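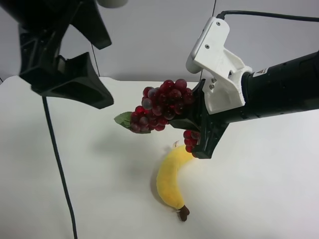 Red grapes over a white tabletop, with a yellow plush banana

Hestunico Patio Umbrellas: Your Questions

Which base do I need?
For the 9-foot Nakeritz, go with the 50-pound base if the pole runs through a table. Standing on its own it needs the 75-pound one. The Dondura is a cantilever and comes with its own cross base, which takes four paving slabs (not included).

Will the fabric fade?
All fabric fades a little in full sun, but ours holds its color really well! We weave it from yarn that's dyed all the way through, at 300 grams per square meter, and we cover it for 12 months against serious fading.

Can I leave it up in the rain?
Sure, a summer shower is fine. Let it dry open before you close it. Please take it down in strong wind.

How do I clean the canopy?
Mild soap, lukewarm water and a soft brush. Leave the suds on for 15 minutes, then rinse with the hose. No bleach on the printed Goh canopies, please.

Can I buy just a new canopy?
Yes, and we love it when people do! Count the ribs and measure one from the center to the tip before ordering. New colors usually arrive in March.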